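The Night Post

1

Decha Ratanaporn had sorted parcels at Nindale for nine years when the letter came. It was addressed to his mother, at a house in Plasari that had been pulled down. He put it in his coat and went home.

"You can't keep it," said Oranuch.

"She's my mother."

"She's dead, and it's still post."

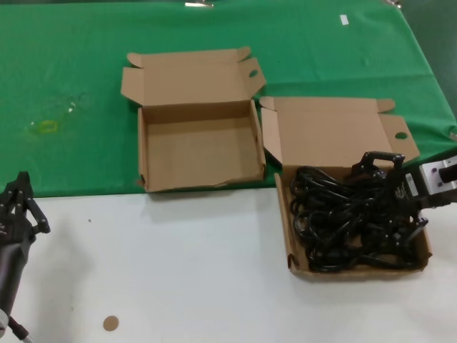

He left it on the shelf by the kettle. For two nights they ate with it there. On the third Oranuch fetched a knife and slit the top.

It held a bill for 517 baht, for the repair of a radio. The shop was in Rungrueang. Decha remembered the radio, and his mother hitting it.

"Will you pay?" she asked.

"I'll ask if they've still got it." 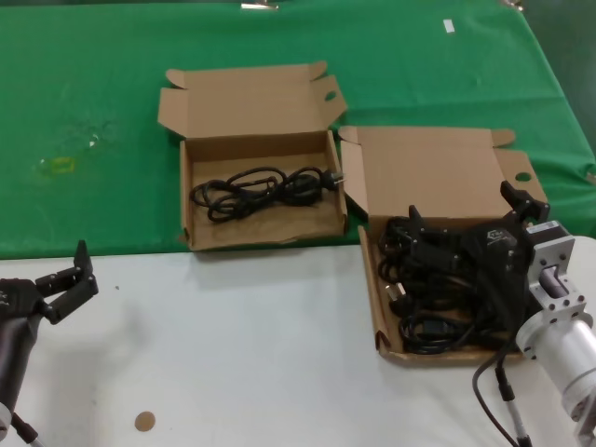

2

The shop sold shoes now. The woman behind the counter, Ketsara Wannasri, read the bill twice and called her father down. He came slowly, holding the rail.

"It never worked," he said. "I only sent that because she shouted at me."

Decha paid him anyway and caught the late bus back.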